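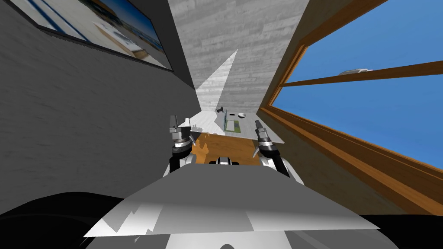 4. エピローグに対する読者の評価

4.1 資料と手続き

本節では、恋愛小説の巻末に置かれるエピローグを読者がどのように評価しているかを検討する。前節では作品の側から、結末の章とエピローグとの間に置かれる時間の隔たりを整理した。しかし、その隔たりを読者が長いと感じるか短いと感じるかは、本文の分析だけでは分からない。そこで、読書記録サイト「Clirico」に投稿された感想文を資料として用いることにした。

対象とした作品は、Rosalie Tannerの連作「Pfister」である。この連作は架空の港町Pfisterを舞台とし、各巻で異なる二人の恋愛が語られる。前の巻の主人公は、後の巻では隣人や同僚として登場する。版元のPrekumは、紙の本と電子書籍とで同じ本文を刊行しているが、電子書籍配信サービス「Tekix」で販売された版に限り、各巻の末尾に短い追加エピローグが付けられている。したがって、同じ作品について、エピローグを一つ読んだ読者と二つ読んだ読者とが存在することになる。この条件は、本研究の目的にとって大変都合がよいものであった。

資料の収集は次のように行った。まず、連作の全巻に対する感想文のうち、エピローグ、後日談、最後の章のいずれかの語を含むものを抽出し、短すぎて内容の判断ができないものを除いた。残ったものから無作為に600件を選び、これを全体の資料とした。次に、その中から200件を選び、二名の評定者が別々に分類を行った。判断が分かれた箇所については話し合いをし、分類の基準を書き直したうえで、残りの資料を筆者が分類した。投稿者の名前は記録せず、以下に引用する感想文も、投稿者が特定されないように表現を一部変えてある。

4.2 四つの評価の型

分類の結果、エピローグに対する評価は四つの型にまとめられた。すなわち、(a)確認型、(b)延長型、(c)過剰型、(d)予告型である。一つの感想文が二つ以上の型を含む場合もあるため、これらは感想文の種類というよりも、感想文の中に現れる態度の種類と考えるべきである。

(a)の確認型は、二人の関係が結末の後も続いていることを確かめられた、という点を評価するものである。この型では「安心」という語が目立って多く使われる。ある読者は、「求婚の場面で終わっていたら、私はその夜眠れなかったと思う。朝食を食べている二人を見て、やっと本を閉じられた」と書いている。注目されるのは、この読者が安心の根拠として挙げているものが、結婚式や出産のような大きな出来事ではなく、朝食という日常の行為であることである。同様の記述は他の感想文にも見られ、洗濯物をたたむ、買い物の順番でもめる、といった細かい場面が、関係の継続を示すものとして受け取られていた。

(b)の延長型は、登場人物と別れることへの惜しさを述べ、エピローグを作品世界に留まるための時間として評価する。確認型と重なるところが多いが、関心の向かう先が異なる。確認型の読者は二人の関係に関心を持つのに対し、延長型の読者は町全体、つまり脇役や店や季節の行事にも言及する。第二巻のエピローグに描かれる十二月の市について、「二人のことより、パン屋の主人がまだ店を続けていることがうれしかった」と述べた感想文は、その典型である。連作という形式が、このような読み方を支えていると考えられる。

(c)の過剰型は、エピローグを不要である、または甘すぎると評価する。従来、恋愛小説の読者は幸福な結末を一様に求めるものとして語られることがあった。しかし、本資料における過剰型の感想文の多くは、幸福な結末そのものには満足している。批判されているのは、幸福の示し方である。例えば、ある読者は、子どもを持つかどうか迷っていた主人公が、エピローグで何の説明もなく母親になっていることに不満を示し、「本編であれほど丁寧に悩んでいたのに、答えだけを渡された気がした」と書いた。この読者は、別の巻には高い評価を与えている。つまり、過剰型を恋愛小説に対する否定的な態度と見なすことは適当ではない。

(d)の予告型は、次の巻の主人公となる人物がエピローグに現れることに注目するものである。この型には肯定と否定の両方が含まれる。肯定する読者は、次の二人が誰であるかを推測し、その推測を他の読者と交換することを楽しんでいる。否定する読者は、最後の数頁は今の巻の二人のために使われるべきである、と主張する。「宣伝のために席を譲らされた」という表現が使われた例もあった。

4.3 追加エピローグの受け取られ方

Tekix版の追加エピローグについては、やや異なる傾向が認められた。追加エピローグに言及した感想文では、確認型よりも延長型の態度が多く現れる。これは理解しやすいことである。関係の継続は通常のエピローグによってすでに確かめられているので、追加の部分には別の役割が期待されるからである。実際、読者の中には追加エピローグを「おまけ」と呼び、本編の評価には含めないと明記する者がいた。

一方で、紙の本を買った読者からは、追加エピローグを読めないことに対する不満が述べられた。ここで問題になっているのは、内容の良し悪しよりも、作品がどこで終わるのかという点である。第四巻では、主人公の兄との和解が追加エピローグにおいてのみ描かれている。そのため、紙の本の読者はこの巻を「和解のない物語」として論じ、Tekix版の読者は「和解が遅れて来る物語」として論じている。両者が同じ感想欄で議論し、途中でようやく読んだ版が異なることに気づいた、というやりとりも残されていた。あるTekix版の読者は、このやりとりの後に、兄との和解の場面を要約して書き込んだ。それに対し、紙の本の読者の一人は礼を述べたうえで、「でも、私の本の中では、兄はまだ電話をかけていません」と答えている。

この返答は、読者が作品の終わりを、自分の手にした本と結びつけて理解していることを示唆する。追加された内容を知識として知ることと、それを自分の読んだ物語の一部として受け入れることとは、同じではない。前節で見たように、Tannerの本編の最終章は、会話の途中で場面が切られることが多い。この書き方が、上のような返答を生みやすくしている可能性もあるが、本資料だけからそれを判断することは難しい。

4.4 再読とエピローグ

最後に、再読に関する記述について述べる。資料の中には、同じ巻を二回以上読んだことを明らかにしている感想文が含まれていた。これらの読者のうちには、再読の際にエピローグを先に読むという者がいる。理由として挙げられたのは、途中の別離の場面が苦しいため、先に二人の無事を見ておきたい、というものであった。また、エピローグのみを何度も読み返し、本編は一度しか読んでいないという者もいた。金曜日の夜に仕事から帰って最後の十頁だけを読むのが習慣である、と書いた読者にとって、エピローグは物語の終わりというより、独立した短い読み物になっている。

反対に、再読ではエピローグを読まないという者もいる。その一人は、初めて読んだときには過剰型に近い評価を書いていたが、再読の後の投稿では、「読まなければ、二人はまだ港にいる」と記している。この記述を四つの型のいずれかに入れることは、二名の評定者の間でも意見が分かれた。話し合いの結果、過剰型として数えたが、エピローグの拒否によって作品世界に留まろうとする点では、延長型に近い面も持っている。

以上の分析にはいくつかの制約がある。Cliricoの利用者は連作を継続して読む者が中心であり、一巻のみで読むことをやめた読者の意見はほとんど得られていない。また、抽出に用いた語を使わずに結末を論じた感想文は、資料から漏れている。翻訳で読んだ読者と原語で読んだ読者の区別も、投稿に記載がない限り行うことができなかった。次節では、この最後の点を補うため、翻訳版の読書会に参加した読者への聞き取りを取り上げる。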